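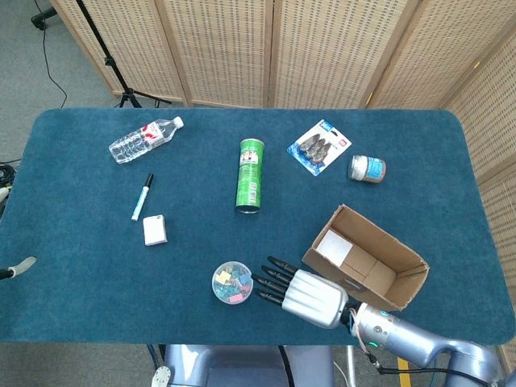
Frequently asked questions about the Kuvel tabletop collection

Last updated 2025-02-16

I run the collection side of Kuvel, and I get the same emails over and over (which is fine, I like email!), so I finally sat down and wrote out the answers. If you're thinking about using the recordings, sending us objects, or setting up something similar in your own space, start with these.

What is Kuvel, in plain words?

It's a set of recorded examples of a robot arm and hand picking things up from a table and putting them in a box. Every example is one attempt with one object, steered by a person. We save the camera views, the joint positions, what the person told the hand to do, and a short sentence saying what the task was. The learning system gets all of that and tries to work out what to do when it's on its own.

So a person is controlling the robot the whole time?

During collection, yes. The operator wears a tracking glove and the hand follows along with a small delay. When we test a trained model the glove comes off, and those runs are stored in a separate folder called "rollouts." Please don't mix the two. I did that once in November and spent two days confused about why my numbers looked so good.

How many examples do you record per object?

200 for each object in the main set. We do them in batches of 50 and swap operators between batches, so one person's habits don't take over. I have a very recognizable way of coming in too low from the right, for instance, and the model picked it up before I'd even noticed I was doing it.

What kinds of objects do you use?

Ordinary stuff, mostly from the grocery store and the desk drawer. Bottles, a chip can, markers, little jars, things in blister packs, small boxes, clear tubs full of binder clips and sticky notes. We like having a tall thing, a flat thing and a round thing out together, and we like having some that roll. The current object list comes with the download, and there's a column for which ones have been retired.

Why leave so many things on the table if the robot only picks up one?

We started out with a single object on a clean table, and the model got very good at finding the only thing on the table. Then we added a second object and it fell apart. Now every layout has extra things in it, and the task sentence says which one we want. It slows the operators down a bit, but the recordings are worth a lot more.

Do you reset the table between examples?

Yes, every time. The reset goes like this:

Take the target object out of the box.
Pull a layout card from the stack.
Put each object in its zone, turned whichever way you like.
Check that nothing is hanging over the edge.
Step back behind the tape and call it ready.

The cards only give a zone, so there's still plenty of variety inside it. We used to let people place things freely, and everyone (me included) drifted toward the same tidy arrangement by lunchtime.

Does it matter if an object is lying down or standing up?

It matters a lot! A jar on its side is a completely different grab from a jar on its base, and the model treats them that way. We tag the starting pose in the notes as "up," "side" or "leaning." If you only want one of those, filter on the pose tag and you're set.

Why a fabric surface?

We tried a bare tabletop first and bottles took off across it whenever a finger brushed them. Fabric keeps things where you put them and it's kinder to the fingertips. It also cuts down on glare, and clear plastic is hard enough for the cameras already. The downside is fuzz. Vacuum before the first batch of the day — I mean it.

And the screen behind the table?

People walk past. Before the screen went up we had coworkers, carts and one very bright jacket in the background of a lot of the early recordings, and the model was reacting to some of it. Now the background stays put. If your own room is busy, get a screen before you spend money on anything else.

Why a five-fingered hand? Wouldn't a simple gripper be easier?

Much easier, and we have gripper data too. It's a smaller set called Fovidard, recorded with the same layout cards, so you can compare them directly. The hand is slower to steer and more tiring, but it can do things like get its fingers around a wide tub lid. I go back and forth on which one I'd pick if I could only keep one. Ask me on a day when the glove calibration is behaving.

What counts as a failed example?

We have 13 outcome codes, listed in the readme. The common ones are dropped on the way, missed the box, wrong object, and operator stopped. "Nudged a neighbor" isn't a failure by itself, but it does get its own tag.

Do you throw the failures away?

No, we keep them and mark them. Recoveries are my favorite part of the whole set: the hand slips, the operator comes back around and gets it on the second try. A model that has only seen perfect grabs has no idea what to do after a bad one. You can leave the failures out at load time with the outcome filter if you want clean runs only.

How long can one operator go?

We cap it at 2 hours with a break in the middle. Your arm gets heavy and your grabs get sloppy, and it shows up in the data before you feel it.

What happens if the hand does something weird?

The operator lets go of the foot pedal and everything stops. The person doing resets has a stop button too, and either of them can use it without asking. Nobody reaches over the table until the ready call has been taken back. Stopped examples get saved with the "operator stopped" code and we move on.

Who checks the recordings?

Somebody who wasn't operating that day. They play each one back at double speed, check that the sentence matches what happened, and fix the outcome code if it's wrong. The most common mistake is a sentence left over from the card before. If you find one we missed, send me the episode number and I'll correct it in the next release.

Can I send you objects?

Please do! They should fit in the box, weigh less than a full water bottle, and have nothing sharp or leaky about them. Send two of each if you can, because things get crushed (the blister packs especially). Mail goes to the Gingate front desk with "Kuvel objects" on the label. We can't send them back, sorry.

Can I use the recordings in my own project?

Research and teaching, yes, go ahead. For anything you plan to sell, write to Balogun first. They paid for the hardware and they handle the licensing, and I really can't answer those questions for them.

I only have a small drive. Is there a smaller version?

There's a starter pack with low-resolution video and one batch per object. It's enough to check that your loader works and to train something small. The joint and glove data are the same as in the full set, only the video is shrunk.

My loader says the hand and the video are out of step. Is that a bug?

Probably the old time offset. Releases before the glove update stored the offset in its own file, and newer ones have it built in. If you're applying it twice, the fingers will close before they reach anything. Delete the offset file from your folder and reload. If it's still off after that, send me the release number and one episode where you see it, and I'll take a look.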